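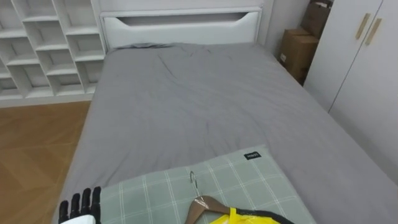

Equipment Plan and Budget for a Bedroom Garment-Handling Test Space
Project report, Robotics Design Project
Miyuki Kawaguchi
Tornuritz Polytechnic, Department of Mechanical Engineering
2022-04-18

1. Purpose

This report sets out the equipment plan for the household robotics project at the Tornuritz campus. The project uses a Lolteo upper-body robot fitted with Comlow hands to handle clothing in a bedroom. The tasks are picking up a garment on a hanger from a bed, moving it to a wardrobe, hanging it, and laying a folded blanket flat or putting it away.

The department already owns the robot. What was missing at the start of the project was a plan for everything that goes with it: furniture, garments, hangers, spare hand parts, storage, and the staff time to keep it all working. The report covers what was considered, what was chosen, and what should be bought next if the project carries on. Motion planning and control are covered in a separate report and are left out here, except where they affect a purchase.

2. Starting conditions

The department gave the project a spending limit of $1000 for the room and its contents. Hand repairs come out of a different account, held by the lab, but the project has to forecast them. Any single purchase from an outside supplier needs a written quote before the order is placed.

The room has a wood-grain floor and plain white walls. The walls could not be drilled, which ruled out wall-mounted rails and hooks from the beginning. The floor had to stay clear enough for the robot base to travel along the side of the bed and turn at the end of it.

3. Requirements

The requirements were written before any prices were looked up. Each one was marked as required or preferred.

Required:
Bed of a standard single size, with a surface the hand can reach from the side.
Wardrobe with handles that the Comlow fingers can hook.
Open storage with compartments visible from the robot's head camera.
Garments in colours that stand out from the bedding.
Hangers stiff enough to be gripped by the shoulder bar.

Preferred:
Bedding that can be removed and replaced by one person.
Furniture that can be taken apart and moved through a standard door.
At least one patterned textile, for testing the vision system on repeated lines.
All furniture from one supplier, to keep delivery to a single charge.

The bed height requirement was argued over more than any other. A low bed forces the robot to lean, and the Lolteo torso has limited forward travel before the base has to move closer. A high bed is easier to reach but is less like the beds found in most homes. The project settled on an ordinary bed and accepted the loss of reach at the far side. The far side is therefore not used as a pick location.

4. Furniture

Three sourcing routes were compared: new furniture from a retailer, used furniture from private sellers, and surplus furniture from the student residence.

Residence surplus was the cheapest, as it only carried a moving charge. The beds on offer had high metal side rails, and in reach tests with a cardboard mock-up the rail met the back of the hand before the fingers reached the mattress. Used furniture was cheap as well, but no private seller could supply a quote in the form the purchasing office accepts. New furniture was chosen for the bed, the wardrobe and the open-cube shelving, all through Parri, a local retailer that does supply formal quotes.

Bed. A single bed with an upholstered headboard was selected. Padding on the headboard was treated as a benefit, given that the most likely collision in this part of the room is between the hand and the head end. A bare metal or wood headboard would have been cheaper. The price difference was compared against the cost of one Comlow fingertip, and the fingertip costs more.

Wardrobe. The wardrobe is white with slim vertical handles in light wood. Recessed finger pulls were rejected early: the Comlow fingers are too thick at the last joint to enter most of them. Knobs can be gripped but tend to slip when the door is pulled at an angle. A vertical bar handle gives the fingers something to close around and allows some error in height. The position of the handle matters too, and this was missed in the first draft of the plan. High handles are within reach for the Lolteo arm, but they leave less room to correct the wrist angle. Future buyers should check handle height against the arm's working range before asking for a quote.

Shelving. Open cubes were preferred over drawers. A drawer needs two coordinated motions and a second contact point, and would have added a task the project had no time to develop. The cubes also act as a simple grid for placement tests. The white finish is a poor match for white garments under bright light, so no white garments were put on the list.

5. Textiles and hangers

Textiles look like a minor line in the budget. In practice they drive the amount of testing that can be done in a day, since a garment that has been handled many times stretches and no longer behaves like a fresh one.

Bedding is plain grey. Grey gives usable contrast against bright garments and does not reflect much light back into the head camera. Wrinkles in the bedding are left in place during tests. Pulling the cover tight before every attempt was tried in February and dropped, as it added setup time and made the results less useful.

The patterned item is sage green with a thin white grid. Its regular lines make it simple to judge how far the cloth has shifted after contact. It is also a hard case for the segmentation software, which at times splits it into several objects. Replacing it with a plain item was considered and rejected.

The garment set is built around strong colours, with bright yellow as the baseline. Dark trim on a bright garment helps locate the collar, and the collar is the reference used when working out which way a hanger is facing.

Wooden hangers with metal hooks were picked over wire and plastic. Wire hangers are too thin for the fingers to hold without rotation. Plastic hangers vary from batch to batch, and a replacement may not match the model used in planning. Wooden hangers weigh more and cost more, but the shoulder bar is thick enough for a stable grip. The metal hook is the weak point for perception – it is shiny and narrow, and the depth reading drops out along part of the curve. Painting the hooks matte grey would cost almost nothing and should be tried before any money goes toward a better depth camera.

6. Hands and spare parts

The Comlow hand is the most expensive wear item in the system. It has segmented black fingers, and the joints are serviced as units. The supplier quotes a lead time of 60 days on finger modules. The lead time is a larger risk to the schedule than the price.

Two options were reviewed.

Option A: Keep no spares and order on failure. This has the lowest cost on paper. One finger failure at the wrong point in term would end testing for the term.

Option B: Keep one finger module per hand in stock and order a replacement whenever one is used. This ties up money in parts that may sit on a shelf, but testing can resume the same day.

Option B is recommended. A complete spare hand was also priced and is not recommended at the present level of use. It would exceed the room budget several times over, and most of the hand would never be needed.

White covers for the wrist and forearm should be treated as consumables. Loose threads are the main concern around the finger joints, and garments with fringes, open knits or long ties should be kept off the buying list.

7. Contingency

A contingency of 15 per cent was held back from the room budget. The first draft had no contingency line at all, and it was added after the delivery charge came in higher than the figure on the retailer's web page. The remainder is reserved for replacement bedding and hangers.

8. Schedule of purchases

The order of purchasing is set by lead time, with the longest first.

Stage 1. Finger modules from Comlow. Order before anything else.
Stage 2. Bed, wardrobe and shelving in one delivery. Measure the door and the turning space of the base before confirming.
Stage 3. Bedding, garments and hangers. Buy from stock, and buy duplicates of the baseline garment in the same order so that they come from the same batch.
Stage 4. Paint, tape, labels and storage bins.

Stages 2 and 3 can overlap. Stage 4 should wait until the furniture is in position, as the size of the bins depends on the space left over. Cardboard cartons serve as storage until then, provided they are kept out of the robot's path.

9. Limits of this plan

The plan is for one room and one robot. Prices were taken from single quotes and were not negotiated. No allowance was made for the cost of disposing of the furniture at the end of the project, and the department has not said who would pay it. Wear rates for the hand are estimates from the lab log, which covers around 2 terms of mixed use and does not separate garment work from other tasks.

10. Recommendations

Approve the stock of finger modules under Option B.
Record hand running time by task from now on, so that the next forecast has proper wear data.
Add handle height and handle thickness to the standard furniture checklist.
Test matte paint on the hanger hooks before requesting a camera upgrade.
Set up a standing account with Parri for small replacement items, with the quote rule waived below a limit to be agreed with purchasing.

Appendix A lists the quotes received. Appendix B gives the reach measurements for the bed mock-up.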